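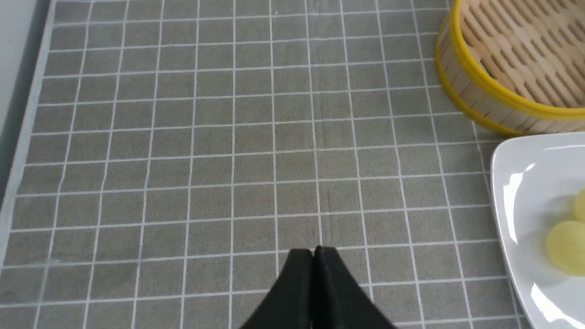
**Figure 1.** Round bamboo steamer on a gray surface with a white grid.

### 4.2 Does the vessel matter?

Claims about bamboo steaming are repeated far more often than they are tested. The usual argument is that the woven lid lets steam escape, so that less water collects above the food and the dough keeps a dry skin. Metal lids, it is said, drip. We have no quarrel with the physics, but we doubt that the difference is as large as cookbooks suggest, or that diners would notice it without being told which basket their food came from.

The two studies most often cited in support are weak. The Tadier trial used 10 tasters, all of whom could see the baskets. The Holovko survey is larger, with 400 households, but it asked people which steamer they preferred and then treated the answer as a finding about texture. Preference may follow price, habit, or the look of the thing on a table. Neither report gives the weight of the dough before and after steaming, and without that it is hard to say what either of them measured.

Our own material comes from the Trastavach kitchens, where bamboo and steel baskets are used side by side with the same flour and the same filling. The cooks there were firm that bamboo gives a better crease. Asked to sort a mixed tray by basket type, they did little better than guessing. We would not make too much of this, as the tray had been left to cool and the cooks objected, with some reason, that cold buns all look alike.
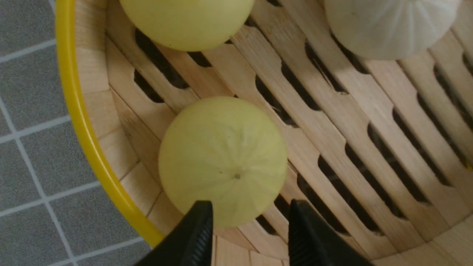
**Figure 2.** Pale yellow bun on the slatted floor of a round steamer basket. Fine creases run inward to a small dark dimple at the center.

Creasing is a poor measure in any case. Lines such as those in Figure 2 could depend on the hand that closed the dough, the resting time, or the color and make of the flour, and a photograph cannot separate these. Earlier writers who scored "pleat quality" on a scale of one to 5 did not say who did the scoring. When we tried the same scale in April, two of us disagreed on most of the tray.

There remains the question of cost. The Skustusside price list puts a year of replacement baskets for a mid-sized kitchen at 4000, against almost nothing for steel. Owners defend the expense on grounds of flavor. We found no record at any of the sites of a blind tasting held before the money was spent, and until one is held we treat the flavor claim as unproven. Weighing each batch before and after steaming would be a cheap place to start.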